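3.2 Household handling and incidental damage

The accelerated tests in Section 3.1 give the wear behavior of sealed and unsealed stone under controlled load. They do not show how a surface ages in a home, where most marks come from short contacts with ordinary objects. This section reports the household part of the Coscombe study, in which polished calcitic marble was left in normal use and inspected at fixed intervals.

Calcitic marble is soft compared with most materials that are set down on it. Calcite has a Mohs hardness of 3, while common tool steels and the quartz grains in household dust are well above that value. Two types of damage follow. The first is scratching, where a hard particle or edge is drawn across the polish. The second is etching, where a weak acid such as lemon juice or vinegar dissolves the surface and lowers its gloss without leaving a groove. The two are often confused by owners, who tend to report both as stains. True staining, in which a colored liquid enters the pore space, was recorded separately.

Slabs were cut from a single block supplied by the Rulidholm quarry and finished to the same polish. Each was divided into a sealed and an unsealed half. The sealed half received two coats of Sustix, a solvent-borne penetrating sealer, applied according to the supplier's instructions and left to cure before delivery. The boundary between halves was not marked on the upper face, and households were not told which half had been treated. A total of 40 slabs were placed. Households were asked to use them as they would any other work surface and to clean them with a neutral detergent. No coasters, mats or cutting boards were supplied, and none were forbidden.

Gloss was measured at a 60 degree angle on a fixed grid, with the slab wiped and dried beforehand. Grid points falling within 50 mm of an edge were excluded, as the polish near a sawn edge is less uniform than in the field. Scratches were mapped under low-angle light by one observer (Sosina Lemma) for all slabs, which removes differences between observers but leaves open the question of observer drift. To limit drift, a reference slab kept in storage was mapped again at the start of each inspection round. The maps of the reference slab agreed closely over the study, and no correction was applied.

Sealing had no measurable effect on scratching. Scratch density on the two halves of a slab varied with the position of the slab in the room far more than with treatment, and the half nearer the user was the more heavily marked in nearly every case. This is expected. A penetrating sealer is held within the pore space and adds no hard layer at the surface. Claims that such products make marble resistant to scratching are not supported by our data.

Etching also showed little response to treatment. Loss of gloss on the sealed half began at the same inspection as on the unsealed half and followed a similar course. In a few households the sealed half lost gloss slightly later, but the difference was within the repeatability of the meter. Staining was the only form of damage for which the sealer gave a clear benefit. Coffee, cooking oil and red wine left visible marks on unsealed stone and were mostly removed from sealed stone by routine cleaning. The benefit declined over the study period, and reapplication would be needed to maintain it.

Household diaries were used to assign likely causes to new marks. The diaries are incomplete, and short contacts were probably reported less often than spills. Within these limits, deep isolated marks were linked mainly to metal objects that had been dropped or dragged. Fine scratches had no reported cause in most cases and are attributed here to grit trapped under plates, trays and appliances. Hand tools appear in the diaries more often than was assumed when the study was designed, and they differ from kitchen objects in that their mass is concentrated and their exposed metal parts are small. A tool that is held clear of the stone does no damage, so the relevant event is the moment of placement or release (Figure 5).

The contact model of Berhe was used to estimate the load at which a small steel edge leaves a permanent mark on the polished face. The model treats the stone as a uniform elastic solid with a fixed yield limit and ignores grain boundaries. Predicted loads were higher than those found by trial on offcuts, and the gap was largest for coarse-grained pieces. Marks on these pieces often followed cleavage planes, which the model does not represent. The estimates should therefore be read as upper limits.

Figure 5. Cordless drill held above a white marble table.
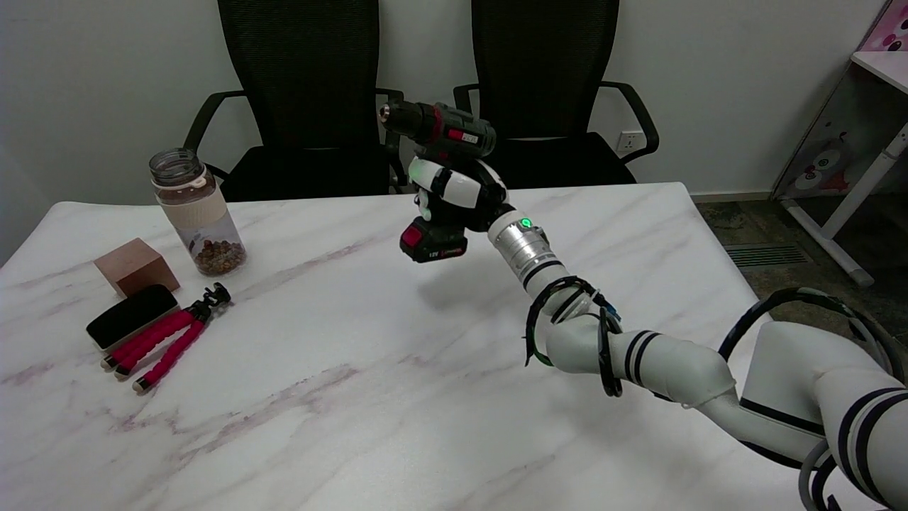

3.3 Cleaning agents and loss of gloss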